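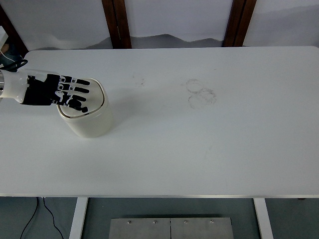
Hand on the lid, Jurnon room, afternoon block.

2020-06-14

Thirty-nine takes and I still can't say what we are teaching it. The sheet says "press the lid of the bin." What I do is put on the gloves, hold my arm out in a way no person would ever hold an arm, and try to get four stiff fingers to land where I want them through a delay I can feel in my teeth. If the machine learns anything from me it will be how a tired person hesitates.

The morning was Dirham, the by-hand method. You take hold of the wrist and drag the arm through the motion yourself while it records the joints. I used to think that was the cruder way. I'm less sure now. At least when I drag it I know where the hand is. With the remote setup I'm guessing depth off a screen, and a white lid on a white table is about the worst thing you could pick for guessing depth. The gold line around the rim saved me more than once. I asked if we could put tape on the lid and was told that would be cheating, since the policy would learn the tape. Fine, but then it's learning the gold line, and I don't see who that fools.

The other thing that bothers me is the flat hand. I come in palm down with the fingers stretched out over the lid because it gives me the most room for error. A person would use one finger and be done with it. So every demonstration I give has my workaround baked in, and later somebody will look at the trained arm laying its whole palm over a bin like it's blessing it and wonder where it picked that up. From me, in the middle of June, with a sore shoulder.

We threw out 3 takes for jitter. I would have thrown out more. The rule from Bunnag is that a take counts if the hand gets to the target and comes away clean, and how it got there doesn't matter much because "the variety helps." I have heard this about variety since October and have yet to see a chart. Maybe it does help. Maybe my wandering off to the right and coming back is rich and useful data. It felt like a mistake when I did it.
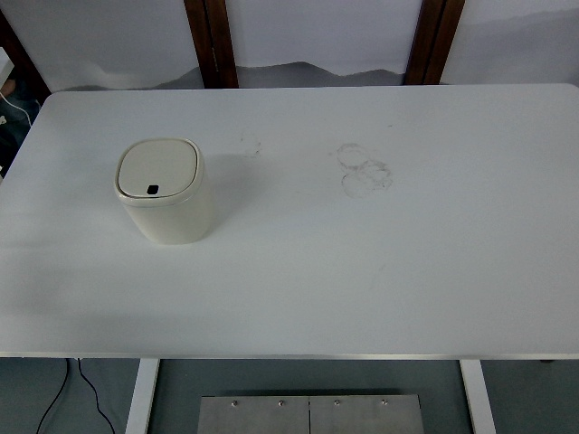 Not every demonstration has to be good, Arum wrote in the log under my complaint, it has to be honest about the task, and a model that only sees perfect reaches falls apart the first time it's off by a thumb's width. I read that twice. It's a fair point and I wrote back that it was a fair point. I also wrote that "honest" is a big word for me steering a hand by remote and calling it a reach. No answer yet.

The target is 500 for this one object. One bin, one table. Then they want to change the bin's position and start again, and after that a different bin, I suppose, until I retire. When people ask what I do I say I work with robots, and they picture the robot doing the work. I spent half of today's session doing a thing I could have done with my own hand in under a second, over and over, so that some day it can do it slower.

I will give it this much. Near the end I had a run where I stopped thinking about the gloves. I looked at the lid and the hand went there, and for a few takes the delay didn't bother me. I don't know if that shows up in the recordings. If it does, those are the ones I'd train on, and I'd drop everything from before lunch. I said so. They'll keep it all.

Tomorrow: 30 more by remote, then a by-hand set with the bin in the same place so the two can be compared. I've asked for that comparison three times and I'm glad it's finally on the sheet. My bet is the dragged ones do better. I wrote the bet down in the back of this book so I can't change it later.

Ice on the shoulder tonight. Bring the other chair — the one in there sinks.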